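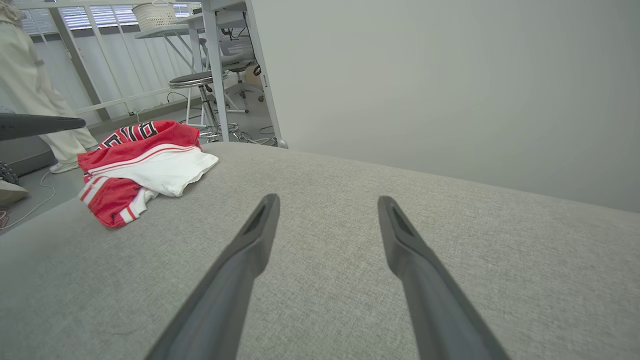

According to one tenant we interviewed in the town of Brilummont, a furnished apartment is cheap until the first winter, and after this you pay for it in heating. This sentence started our project. We wanted to know if students who rent a furnished room really spend more money in one year than students who rent an empty room and buy their own things.

Heating Costs and Furnished Rentals in Brilummont
Student project report, second year, Housing Economics
Submitted Jun 24, 2024

1. Method

We sent a questionnaire to the students of three residences and to the tenants of the Zorken buildings near the station. We received 82 complete answers. From these, 18 came from people who changed from furnished to unfurnished during their studies, so they could compare both. The answers with no heating bill were removed before the calculation. We also asked the rental office Brillon for its price list of January, and it was given to us without difficulty.

2. Results

The average monthly rent of a furnished room in our sample was 654, with water included. The heating was paid apart in almost all the contracts. The highest winter bill was 1029, for a corner room on the top floor with old windows. We kept this value in the table, but we did not use it for the average, because the tenant told us that the heating meter was shared with the neighbor.

The difference between the two groups was smaller than we expected. Students in unfurnished rooms paid less rent, but many of them bought a bed, a desk and a seat in the first month, and they sold them at a low price when they left.

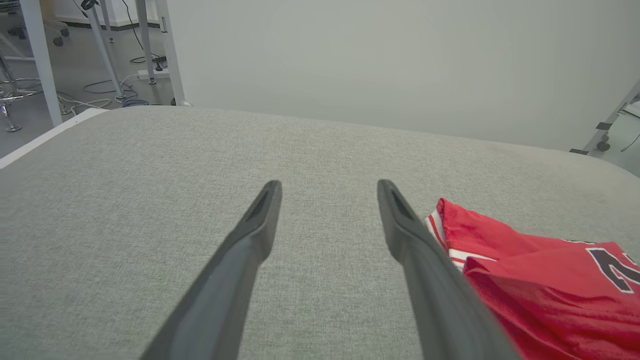
A tenant of the Vlachopoulos building wrote in the comments part of the questionnaire that she would choose unfurnished again, even with the loss, as her deposit came back complete. In her furnished room before, the owner kept a part of it for a mark on the mattress. Other answers speak about the same problem. We did not have a question on deposits, and this was a mistake in our plan.

3. Limits

The sample is small and most of the answers come from buildings near the station, where the rents are higher. We did not check the bills ourselves. The insulation of the rooms was also not measured, and it probably explains more of the heating cost than the type of contract. A next group could ask for the year of the windows and add the question on deposits.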